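Skarkska-Wohnzimmer, Datenkarte

Stand März 2024, vorläufig. Teil von Lumen, aufgenommen am Standort Dircombe. Einarmig, Parallelgreifer, alles teleoperiert.

Umfang: 1168 Episoden, davon 186 als Fehlversuch markiert. Bitte nicht wegwerfen, die Fehlversuche werden fürs Training der Erfolgserkennung gebraucht. 18 Aufgabentexte, alle Deutsch, Englisch kommt nach.
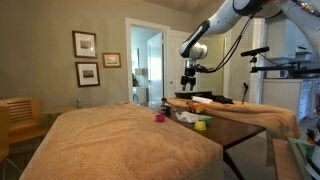
Aufgaben meist Greifen und Umstellen zwischen drei Flächen: Tisch, Ablage links, Ablage rechts. Startlage der Objekte wird vor jeder Episode neu gewürfelt, Liste liegt unter objekte.csv. Benennung im Aufgabentext immer über Farbe, also »gelber Becher« und »pinker Becher« – nie »der linke«, sonst stimmts nach dem Umräumen nicht mehr. Das Taschentuch heisst überall »tuch_weiss«, die Handtücher auf den Ablagen sind Untergrund und haben kein Label.

Bekannte Probleme:
Zeitstempel Greifer hängt 2 Frames hinter dem Arm, im Loader korigiert, in den Rohdaten nicht.
Split nach Aufnahmetag, nicht zufällig mischen!
Kalibrierung Lo Presti liegt extra, alte Datei aus August nicht mehr benutzen.

Lizenz noch offen – bis dahin nur intern.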